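Visit report: the shooting laboratory at Flekthorpe 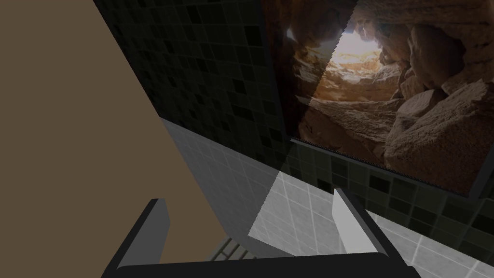
Simulated interior: dark square tiling, with a framed picture of a rocky cave on the wall.

The basketball shooting laboratory at Flekthorpe opened its doors for an afternoon in February. The programme was aimed at club coaches, and it was narrow: one court, one shot, the free throw. I went on behalf of our under-18 and senior sides, both of which lose points at the line that they can ill afford.

The laboratory is a half court in what used to be a squash and badminton hall. The floor is sprung maple, re-marked two years ago, and the backboard is glass on a fixed wall bracket. A fixed bracket gives a stiffer rim than the portable units most of us play on. Babar Durrani, who runs the testing, made this point early and came back to it several times. Rim stiffness alters how much energy a soft shot keeps after first contact, and results taken on one rim should not be carried over to another without a check. He keeps a simple rebound test for the purpose and will send the instructions to any club that asks.

Measurement is by two systems. The first follows the ball from release to rim and reports entry angle, depth past the front of the ring, and left-right deviation from the centre line. The second is a force plate set into the floor behind the line, which records how the shooter's weight moves in the half second before release. The tracking system is made by Norevine and the plate by Lerisov. They do not share a clock. A technician lines the two records up by hand, using the last bounce of the ball before the shot, and this takes longer than the shooting.

The main talk covered a set of 2283 free throws taken by club players over the past season. Durrani split these by whether the player was rested or had just completed a set of court sprints. Depth was the measure that moved. Tired players missed short, as any coach would expect, but the spread from side to side hardly changed. He was careful to say that the players were all adults and mostly guards, and that he would not apply the result to juniors.

He then took a smaller group of 660 throws in which players had been asked to change their routine before the shot. Some were told to cut the number of bounces, some to hold the ball still before lifting, and some to shoot on a spoken signal. The signal produced the worst results. Holding still made little difference to accuracy, though several players said they disliked it. The bounce figures were mixed, and the slide was passed over quickly. I would have liked more on this, as it is the part of the routine that our own players argue about most.

Questions after the talk were mainly about nerves. A coach from a county side asked whether the laboratory had any way of reproducing match pressure. The answer was no. They have tried crowd noise through loudspeakers, and they have tried a small forfeit for each miss. Neither gave a difference large enough to separate from ordinary variation. Durrani's view is that a player who shoots well in practice and badly in matches should be recorded in matches, even if the only instrument is a notebook.

The practical session followed at half past two. Each visiting coach could take ten shots on the tracked basket and receive a printed sheet. My entry angle was acceptable and my depth was poor – mostly front rim. The force plate showed that I was rocking back on to my heels as the ball left the hand. I had no sense of doing so. The sheet is clearly laid out, with depth along one axis and deviation along the other, and a player of 14 could read it without help.

Ubaldo Bellini, a shooting coach with the Sorrentino club, took the second half of the session and worked with four players from the Flekthorpe academy. His method is plain. The player starts close to the basket, shoots one-handed, and moves back a step after a fixed number of makes. The guide hand is added only at the full distance. He gave no instruction on the elbow at all. When asked about this he said that he corrects the feet first and finds that the elbow often needs no separate work. One of the four, a tall forward with a very flat shot, gained visible height on the ball by the end. Whether it would last until the following week is another matter, and Bellini said as much.

Some points on access. Clubs can book the court in two-hour blocks, with a technician, for up to six players. Footwear must be clean and non-marking, and the plate will not give a usable trace in heavily cushioned shoes. Players' records are held for one season and then deleted unless the club asks for them. The archive at present covers 1082 separate sessions, and coaches may look at the combined figures on site but may not take copies. Parking is at the rear, through the second gate, and the changing rooms are shared with the gym.

For our own purposes I suggest booking one block for the senior side before the end of the season, with each player tested both rested and tired. I would also like to try Bellini's close-range progression with the under-18s for a month. It needs a ball, a basket and some tape on the floor. We should keep written match records of short and long misses from the next home fixture, using the same columns as the laboratory sheet so that the two can be set side by side. I have left the sample sheet and the booking form in the coaches' folder.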